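Thursday, November 1, 2018

# Visit notes: Wosico pressing plant and Caron mastering room

Wosico opened its record plant to labels and bands for one day, with the mastering room next door included in the tour. I went on behalf of our label, which has a second LP due in April and no pressing slot yet.

The floor has seven presses, two of them manual. The manual pair handles short runs and colored vinyl. Minimum order is 230 copies on black, and the plant quotes test pressings separately. A press operator showed the trim station and the stacking spindles, where records sit between flat plates before sleeving. Edge warp is checked by eye on a turntable. Pull rates were not given.

Most of the questions from visitors concerned surface noise. The plant attributes it mainly to compound and to dirty stampers – their Purix compound is filtered before it reaches the hopper, and stampers are inspected under a lamp when mounted. A quiet passage was played from two discs of the same hardcore 7-inch, one on each compound they stock. On the room speakers I could hear a difference only in the lead-in groove.
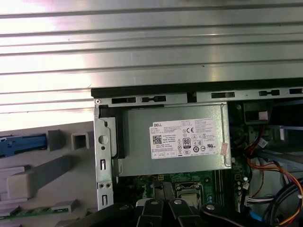 The Caron room cuts lacquers at half speed on request and real time by default. For loud guitar records they advise real time and a side length under 18 minutes at 45 rpm. Our side B runs longer than that, so either the level comes down or one song moves to side A. The engineer prefers 24-bit files at the original sample rate, one file per side, with no limiter on the master bus. Sibilant vocals should be treated in the mix. De-essing at the cutting stage affects cymbals as well, and it was audible on the demo.

Sleeves are printed off site by Adasico. Inner sleeves come in paper or poly-lined, and the lined version adds eight days. Proofs are PDF only.

Open items:

- Price for 115 extra jackets without records
- Whether test pressings can ship before the sleeve proof is signed
- Lacquer date, if we are to keep April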